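Ticket: Open day station 2, litter box task, arms stop before the bag is in place
Site: Ploleck demo hall
Status: Open, waiting on parts

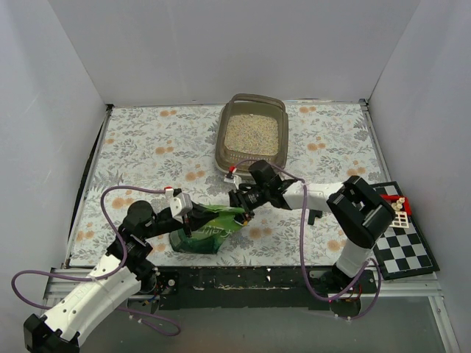
Skelovau front desk wrote back that visitors had been asking at the door when the litter station would run again, and could we at least put a time on the board.

Reply: Put 4 p.m. on the board. If it changes I will call the desk.

Problem as reported
Two-arm bag handling routine halts with a grip timeout on the right arm. It happens after both grippers have hold of the green bag. The left arm stays in position and the cell goes to hold. No damage to the bag or the litter box.

Log
9:10 a.m. Cold start, both arms homed. Ran the task 7 times with no audience, all good.
10:25 a.m. First group in. Timeout on the second run. Cleared and restarted.
10:40 a.m. Same fault. Stopped the demo and sent the group over to the Lund station.
10:55 a.m. Checked the right wrist connector. Seated. Purple cable has enough slack at full reach.
11:15 a.m. Grip timeout was set to 1000 ms. Zemell default for thin film is 3000 ms. Somebody loaded the profile for rigid parts. Changed it back and saved.
11:30 a.m. Four runs, one timeout. Better but still there.
11:50 a.m. Cleaned the right fingertips with alcohol. Tips look worn on the inside face. No spares in the kit.

Workaround for this afternoon
Run at half speed. Keep visitors behind the tape while the cell is in hold, including when the arms are not moving. Clear the fault from the pendant only, do not pull the bag out by hand.

Still to do
Order fingertips, two sets.
Lock the profile so it can't be swapped from the demo menu.
Rerun at full speed once the new tips are on, then close.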